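Posted 30/03/2018 by the Tratthorpe workshop

Part 3: Oiling and looking after your table top

I do mine on a quiet morning with the windows open, and I'd suggest you do the same (the oil does pong a bit!).

1. Clear the top and wipe it with a barely damp cloth, then leave it to dry.

2. Rub it over lightly with the fine pad from the Grundamberg kit. Go along the grain, and follow the curves where it starts to wander.

3. Pick off any bits before you open the tin. A tiny dark speck hardly shows on brown wood until you've oiled over it, and then it's all you'll ever see.

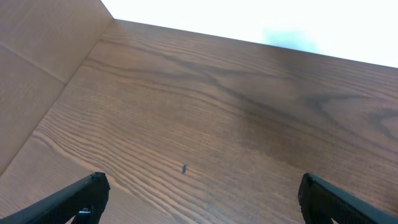
I go over mine with a dry brush and then the palm of my hand, which finds more than my eyes do.

4. Put on a thin coat with a lint-free cloth. Wait ten minutes, then wipe off whatever hasn't soaked in. The darker parts of the figure will look richer than the pale stripes — leave them be, and don't keep adding oil to even things up.

Note: keep the oil off any painted panel next to the top.

Caution: oily rags can catch fire by themselves. Lay them flat outdoors to dry before they go in the bin.

5. Leave it overnight before you put anything back. I give mine another coat every November.

© Tratthorpe 2018 | Contact us | Back to top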